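Guest room, the folding pile. Started this page January 1, 2004 and still adding to it. Everything black is going in the Vedutano trunk, colors stay out for now. Nearly 100 pieces if you count socks, wich I don't. The quilt makes a decent folding table, big enough to lay sleeves flat.

## Blacks, on the quilt

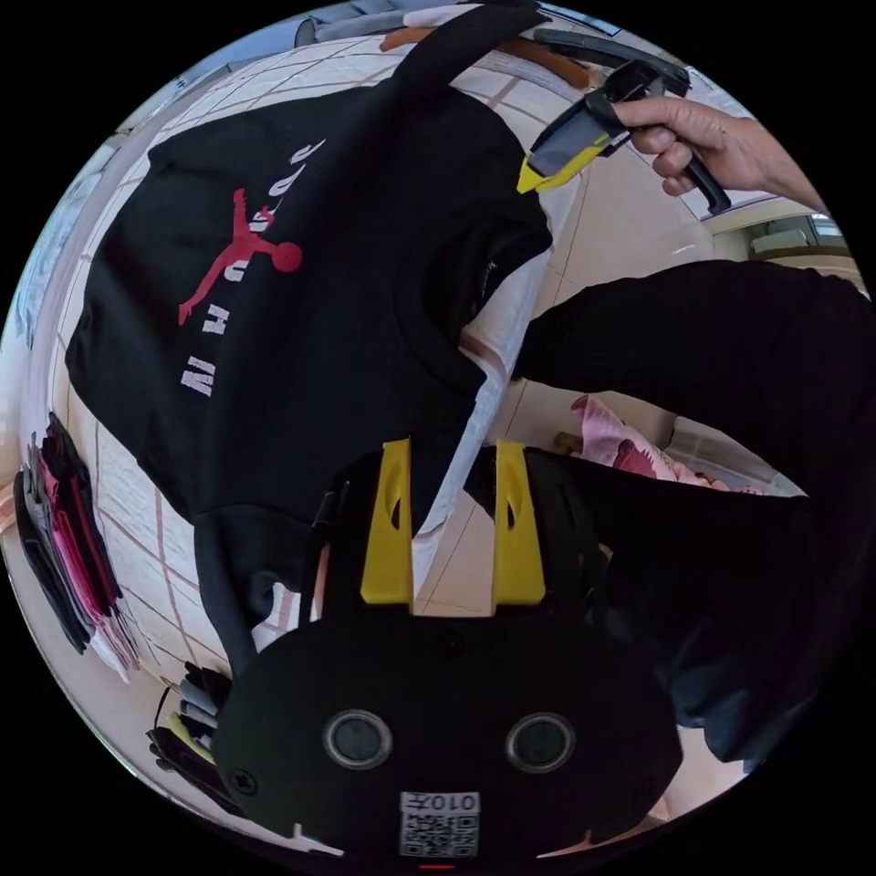

Black sweatshirt, red leaping figure with a ball, white block letters behind. Laid sideways, sleeves out. Print goes inside when I fold it.
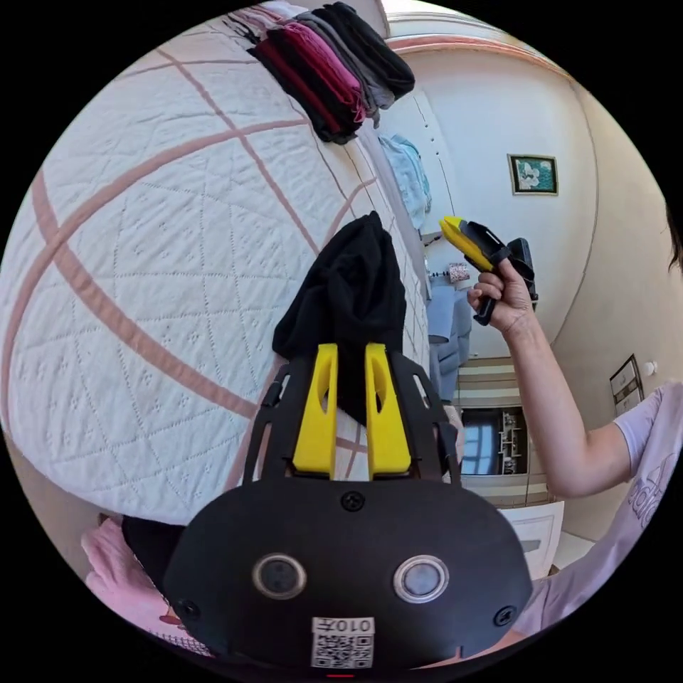

Black one in a heap. Folded stack at the top of the bed.
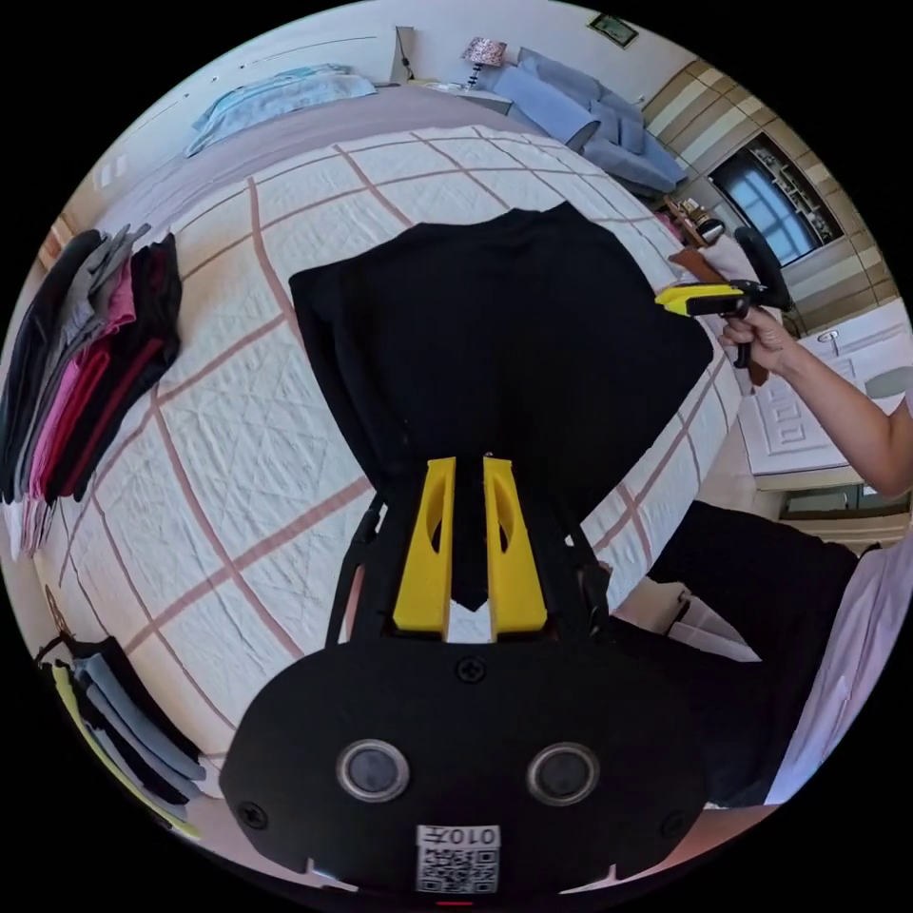 Black tee, held at the hem. Stacks along the side: gray, pink, dark red, some yellow-green lower down. Lamp and sofa at the back.

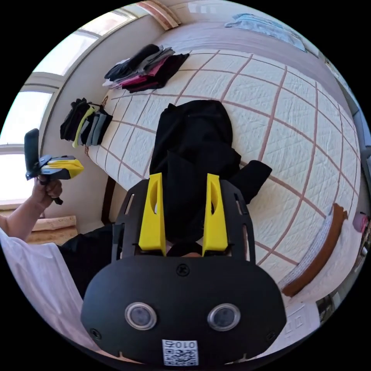 More black, half folded over itself. Pink-ish lines on the quilt are handy for squaring things up.

## Still to do

- sweaters, 5 of them, all need the lint brush
- shelf 19 in the Skulwood closet, wipe first
- summer stuff, not touching that till July
- find the trunk key!! maybe in teh hall drawer

More pics when the closet's done.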